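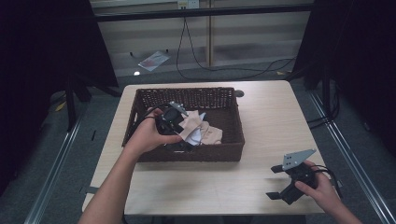 Game News

Sondier Brings Couch Co-op Brawler Skisard to Consoles This October

WEVEMMONT, Mar 30, 2021 - Sondier is so pleased to share that Skisard, the side-scrolling brawler our players have cheered on since its first little demo, is coming to consoles this October, with four-player co-op on one couch or online!

The console edition has all 30 levels of the original, plus a new snowbound chapter with a boss we think will give even seasoned players some trouble (she throws sleds, and she throws them far). There are 19 playable knights, each with a magic attack of their own, and about 40 weapons to find, buy or knock out of an enemy's hands.

We have also listened to the many kind and sometimes very long letters about Hard Mode. Archers no longer fire from off screen, potions carry over between levels, and a player who is knocked down can be revived twice per stage.

A warm thank-you goes to the 2,533 players who joined our closed test and sent in notes, drawings and a great many bug reports. Their names will scroll by in the credits, set to the tavern tune so many of them asked us to keep.

Save files from the computer version can be moved over at launch. Press copies may be requested from the Sondier office in Wevemmont.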